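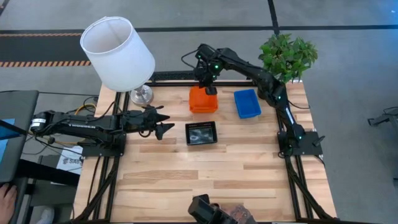

Print this page | E-mail this page

Section 4. Your First Two-Arm Session

Welcome to the fun part! By now your team has finished the Ristgate safety sheet and both arms are on their rails, so you're ready to move real objects (our favorite night of the whole club year).

1. Put one person at the laptop and one beside the bench. Swap after each run.

2. Start the session program and wait for the ready message.

3. Set the speed limit to 114 for new drivers. Fuseini Dramani has a faster profile, and you'll get to try it in November!

CAUTION: Keep hands, sleeves and hair outside the rails while the arms have power. Say "clear" out loud before every move. 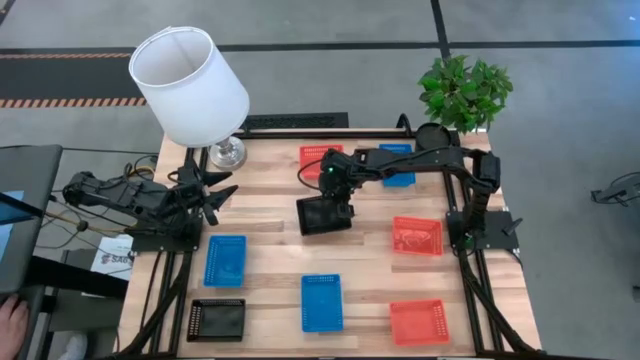

4. Bring the gripper down slowly over the rim of a basket. Stop just before it touches, check the angle, then close.

5. Lift straight up, pause, and set the basket down again. Save the run under your team name.

Note: If an arm stalls, press stop and go back to step 2. Myrto Galanis keeps the Hiltach log, so send her the error number - she loves a good puzzle.

6. Park both arms before you cut the power.

Print this page | E-mail this page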